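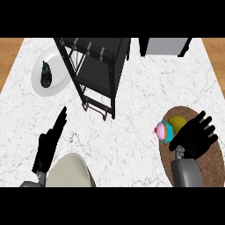

Call for participants: kitchen robot open day at Simdale

Storkari is looking for members of the public to take part in an open day at our Simdale site in May. You will try out a two-handed kitchen robot in simulation, watch a demonstration by our own operators, and tell us what you thought. No technical background is needed. We would like to hear from people who cook at home, people who cook for a living, and people who avoid cooking when they can.

What the day is for

Our team builds simulated kitchens in which a robot practises small household jobs: moving a piece of fruit, clearing a plate, hanging something up, setting food out on a placemat. The library currently holds 1,106 kitchen layouts. The layouts differ in their worktops, floors, shelving and crockery, and in what has been left out on the counter.

Most of the driving so far has been done by the same small group of staff, who have picked up the same habits. We want to see how other people go about the same jobs. Some will reach with the left hand first, some will move things out of the way before they start, and we need both.

What you will do

The day starts at 10 am with a short talk and a demonstration. You will then be taken to a station, where you wear a headset and a pair of tracked gloves. Your hand movements are copied by the robot's hands on screen, finger by finger, so if you point, it points. A member of staff sits with you throughout.

Each person does three sessions of 20 minutes with a break between them. You will be given simple tasks, such as putting the aubergine on the placemat or moving the cupcake to the plate. Things get dropped a lot, particularly in the first session – please don't worry about it, as we keep those attempts too.

After lunch there is a tour of the workshop, where you can see the physical arms running. These are behind a guard rail and visitors do not operate them. The day finishes at 4 pm with a short questionnaire and time for questions.

Who can apply

We have 92 places. You should be 18 or over and able to sit comfortably for 20 minutes wearing a headset. Glasses are fine with most of our headsets. If you are prone to motion sickness or have a condition affected by flickering screens, you can still come as an observer, and you will be paid the same.

Left-handed people are especially welcome, as are people with limited grip or reach. Four of the stations have adjustable desks, and one can be used with controllers in place of gloves. Tell us on the form what would help.

You don't need to have played video games. In earlier sessions it made very little difference after the first ten minutes.

Payment and practical matters

Participants receive £200 for the full day, paid by bank transfer within two weeks. Lunch is provided by Ocampo, the café on the ground floor, and there will be vegetarian and vegan choices. Travel within Simdale is not refunded, but there is free parking behind the building and the Brindodetti bus stops at the main gate.

Please wear short or close-fitting sleeves, because loose cuffs interfere with the gloves. Bracelets, rings and watches will need to come off. Lockers are available.

What we record

We record hand and head movements, the simulated view, and your answers to the questionnaire. We do not film your face. Recordings are stored under a number and not your name. You can ask for yours to be removed up to 30 days after the open day.

How to apply

Fill in the form on the Storkari open day page. It asks for your age group, which hand you write with, how often you cook, and any access needs. We will reply to everyone, including those we can't offer a place. If we have more applicants than places we will choose for a mix of ages and cooking experience, and keep a short reserve list.

947 views | 31 shares | 3 comments

Comments

pennywort
Can two people from the same household apply? My husband is left-handed and I'm not.

Storkari team
Yes, but please fill in a form each. We can't promise you would both get a place.

tram_end
Did a session like this last year. Picking up round fruit is harder than you'd think and my shoulders ached by the third go. Lunch was good. Would do it again.

We use cookies to remember your settings and count visits to this page. Accept all | Manage choices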